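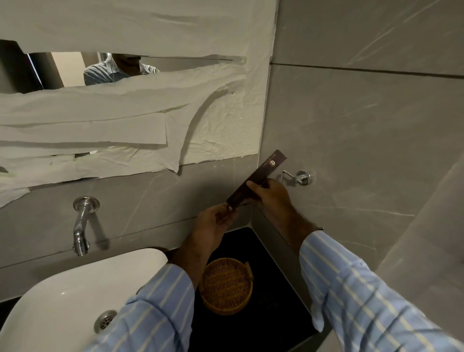 Grey tiles, wall tap, white basin. The small bathroom at Deson.

Quick page this, promised to half the family and now also to the Pesberg lot who wanted to see the tiles. Deson is our let in Skallthorpe, top of the lane, blue gate. Sleeps 2. This page is the bathroom. Updated May 17, 2026.

Costs first as everyone asks. 2,000 was the budget for the room, all in. Went over by 410, nearly all of it plumbing. A wall tap means pipes in the wall and pipes in the wall means Dunne coming back a second time with the long drill. Very good, Dunne, but not quick. Would still have the wall tap again. So much easier to wipe round the basin with nothing stuck up out of the worktop.

Granite was an offcut from the yard at Pesberg. Dark, speckled, hides a lot. The basin hides nothing at all, gloss white, every drip shows, so whoever does the changeover needs to do it last and do it 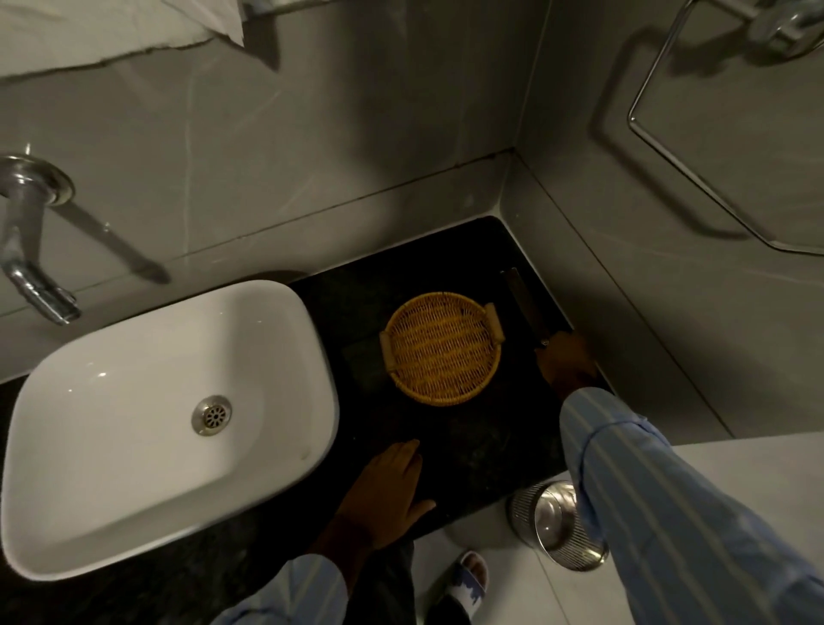

with a dry cloth, not the sponge. Sponge leaves streaks. Same for the chrome, same cloth will do. Tiles just want a once over with warm water, no sprays please, the lemon one took the shine off a test peice in the shed.

Other thing I keep being asked about is the tray. Round, woven, little handles either side. Came from the May fair, off the basket stall by the church. I was going to use it for bread. Much better in here. Small things go on it and then to wipe the worktop you lift the lot in one go, done. Used to be everything had its own spot and its own ring of damp underneath. Wicker does not like sitting in water though so stand it up to dry if it gets a soaking.

Towels fold in three lengthways then over. I know they never stay like that. 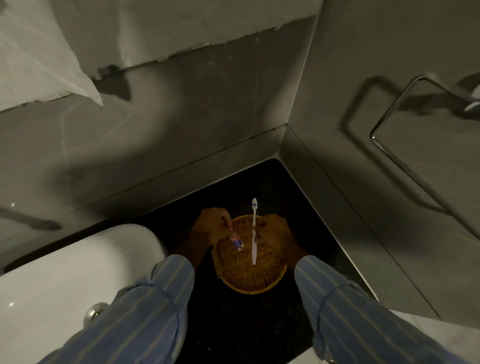
Sotiris Economou

Toothbrush and small toothpaste, over the tray. We keep spares of both for people who forget, travel size tubes, and people do forget, more than you'd think. Full size was a waste, one squeeze and then it can't go to the next guest. If the box in the landing cupboard gets low text me and I'll get more when I'm in Pesberg.

Loose bits to come off before you clean, then back on after. Nothing left on the cistern. Razors not supplied, we did try it, no.

Floor last, backwards out of the door. Mat goes down only when it's dry, else it smells within a day.

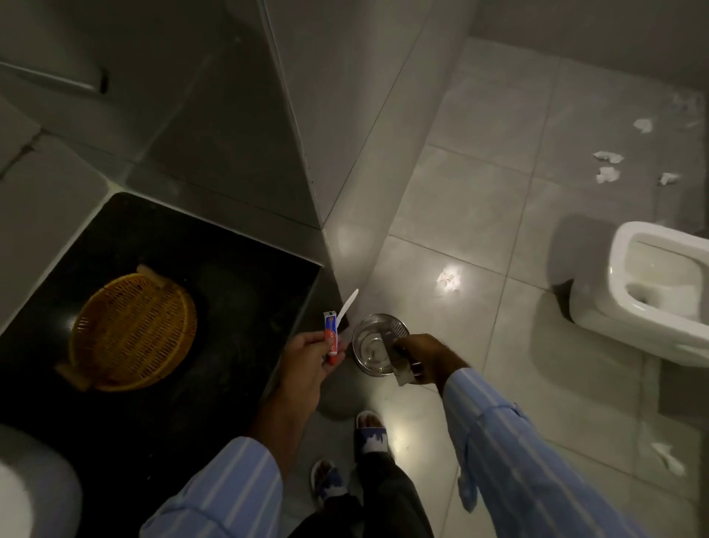
Brush and toothpaste in one hand, round steel bowl in the other. Woven tray in the corner.

The bowl is stainless, from the kitchen originaly, and I'd like a second one so the kitchen can have that back. Anyone with a spare, shout.

Bedroom and the stairs next, when the carpet man has been. Kitchen pictures are on the old page still, need moving over. For dates ring the house, number's on the contact page, let it ring a good while as the phone is downstairs.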